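Zalatis releases Rikum bench kit for teaching labs and small workshops

Zalatis has opened orders for Rikum, a bench kit for schools, colleges and small workshops that already own a robot arm and want a set of ready-made handling exercises to run on it. The kit goes on sale in November.

Rikum contains coloured wooden blocks, a roll of black marking tape, a printed exercise book and a licence for Stuvuver, the company's scheduling and logging software. It does not include an arm or a gripper. Buyers use their own, and Stuvuver connects to it over a standard network cable.

The exercise book is divided into 9 units. The early ones cover picking up a single block and setting it down inside a taped square. Later units move on to stacking by colour, sorting, and recovering from a dropped block. Each unit lists the table layout, the starting position of every block and the result a run should be scored against.
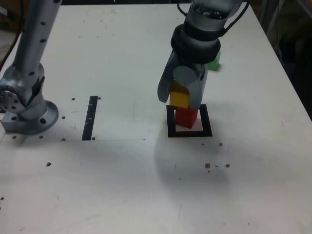 Stacking takes up the largest part of the book. It is where most new users lose time, as a small error in the first placement carries through to the second block. Stuvuver records the gripper position at each release and saves it with the run, so an instructor can go back through a class's attempts and see where they drifted. Logs can be exported as plain spreadsheet files.

The software keeps up to 500 runs on the local machine before older ones need to be archived. No internet connection is needed once the licence has been activated, and nothing is sent to Zalatis unless the user chooses to attach a log to a support request.

Rikum was tested over two school terms at the Czarnecka training centre, where students worked through the full book on two benches. Their feedback led to larger type on the layout sheets and a shorter set-up section — the first draft ran to several pages before anyone moved a block.

The full kit is priced at $800, including one Stuvuver licence. Further licences for the same site are $49 each. Replacement blocks and tape are sold separately, and the layout sheets can be photocopied for classroom use.

Orders placed before the November release will ship in the order they are received. Buyers should check the list of supported arms on the Zalatis website before ordering. Arms that are not on the list may still work, but the company does not offer set-up help for them.

Media and sales enquiries can be sent through the contact form on the Zalatis website.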